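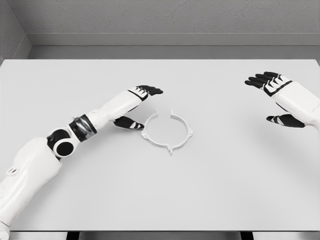
Render: open ring bracket, white, on a gray tabletop.

Trade Notes > Interviews > Small Parts and Spares

Jouko Hakala keeps the parts catalog at Pumphrey, a distributor of replacement hardware for curtain rails, lamps and shower fittings. The catalog has 713 live entries. When he took it over in February it had more, and he has spent most of his time since then deciding which entries describe the same part.

"Duplicates are the main cost," he says. "A customer orders by one number, we show zero stock, and the part is on the shelf under another number."

The trouble began when Pumphrey bought the stock of two smaller suppliers, Terkard and Ralulmont. Terkard numbered its parts by mold. Ralulmont numbered by customer, so a clip sold to four customers had four numbers. Hakala merged both lists into Sirketness, the inventory program Pumphrey already used, and kept every old number as a searchable alias.

"You never delete a number," he says. "Someone has it written on the inside of a cabinet door."

His rule for merging two entries is strict. Inside diameter, thickness, material and finish must all match, and the measurements are taken from the part itself, with calipers, after it has sat overnight at room temperature. Old drawings are used only to settle the name. Of 641 suspected duplicates, 434 have been confirmed and merged. The rest are waiting for measurement or have been marked as separate parts.

Names take longer than he expected. Terkard used "clip," "clamp" and "retainer" for parts with the same function - sometimes on the same page. Hakala now puts the noun first, then the form, then the size. Color comes last and is left out if there is only one.

He is less sure about packaging. Pumphrey sells most small parts in bags of 100, and a bag has its own number, separate from the single part. Hakala would prefer one number with a quantity field. The warehouse disagrees, as its scanners read one code per bag.

"They have a point," he says. "I would still change it, but the scanners would have to go first."

The next group on his list is lamp hardware, where the thread sizes are in two systems and the labels do not always state which.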